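How do you write a reference letter for a friend you never managed?

Posted in Work and Careers

Hi all! A good friend of mine is applying for an office coordinator job at a place in Farkville and she's put me down for a written reference. I'm thrilled for her and I want to do this right! The trouble is we were never boss and employee. We sat at neighboring desks for 4 years at a small catering supply company, and I saw her work every single day, but I never signed off on any of it.

The form says "professional reference, max 1,000 words" and it's due Sunday night. Do I say up front that I was a coworker? How long should it really be? And can I mention that she once talked a furious customer into doubling his order, or is that too chatty? 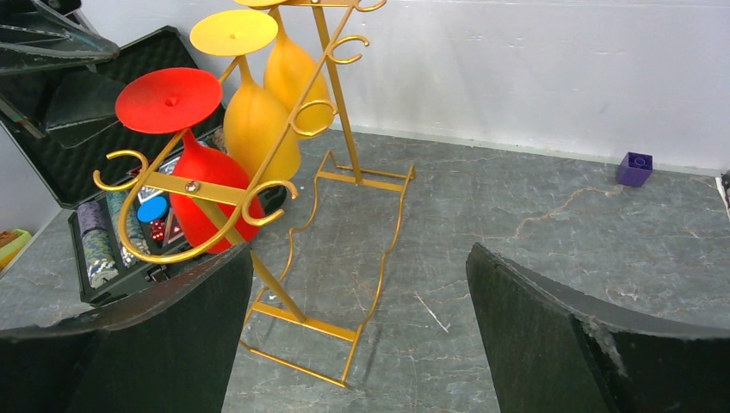 2 replies, best first

Serena Gentile

Oh, please use the furious customer story! I read a lot of these when I was hiring for the front desk at Fiore, and I still remember the letters that had a real moment in them. The ones that said "hardworking and reliable" all blurred together by lunchtime.

Yes, say you were a coworker, and say it in the first sentence. Something like "I worked beside Dana for 4 years and we shared the same phone line and the same customers." A peer letter is a perfectly good letter, and you saw things her manager probably missed (who picks up the phone at five to five, for one!).

As for length, the limit is a ceiling. The best one I ever got was 337 words, and I know that because I pasted it into a file and kept it. Mine usually go like this: how I know the person, one story told properly, a couple of plain sentences about the skills in the job ad, then my phone number and a line saying I'd love to talk.

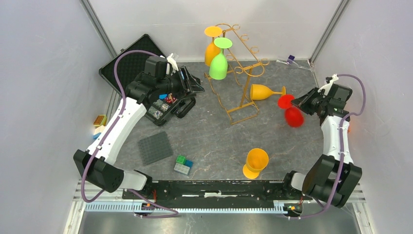 Ask her to send you the job ad, too. If it says scheduling, you want your story to have some scheduling in it, and you may well remember a better one once you've read it. Then sleep on it and read it out loud in the morning. I love doing this part, you catch every clunky bit!

One thing to check with her is whether the company wants it on letterhead. If it does, don't use your employer's without asking, just put your name and contact details at the top.

Good luck to her, I hope she gets it!

Maham Tanoli

Agree with all that. Keep it short and don't say "to whom it may concern" if you can find a name. I did one for a guy going to Vaststead in October, took me twenty minutes, and he got the job!! Also save it as a PDF, some of those upload forms wreck the spacing.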